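I have worked in the dish room at Siregar for 18 years, long enough to have gone through three managers, two floods and more rubber gloves than I care to think about, and so when the company told us a robot arm was coming in May, I went home and stewed over it for a whole weekend.

My friend Dewanti Pelupessy, who runs the line next to mine, took it better than I did. She asked if the thing would do the early shift, and when they told her yes, she went right back to stacking!

What I have come around to believing -- slowly, and with some grumbling -- is that the lifting and sorting was never the part of the job we loved. My wrists certainly won't miss it. But the talking that went on over the lifting and sorting, that I would miss very much, and I don't see it anywhere in the plan. The plan has us at separate screens, 2 to a room, watching practice runs on the computer and marking the bad grabs.

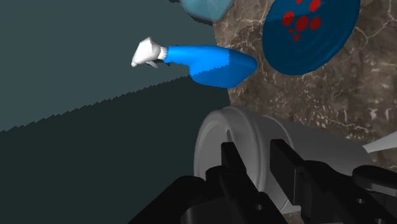
I want the company to ask us how those rooms should be set up before the furniture is bought. Put the screens side by side. Let the people who know how a cup slips out of your hand teach the new ones, and pay them for the teaching, the way Birnau did when it changed over its laundry. Dewanti and I have already picked our chairs, and we mean to keep them.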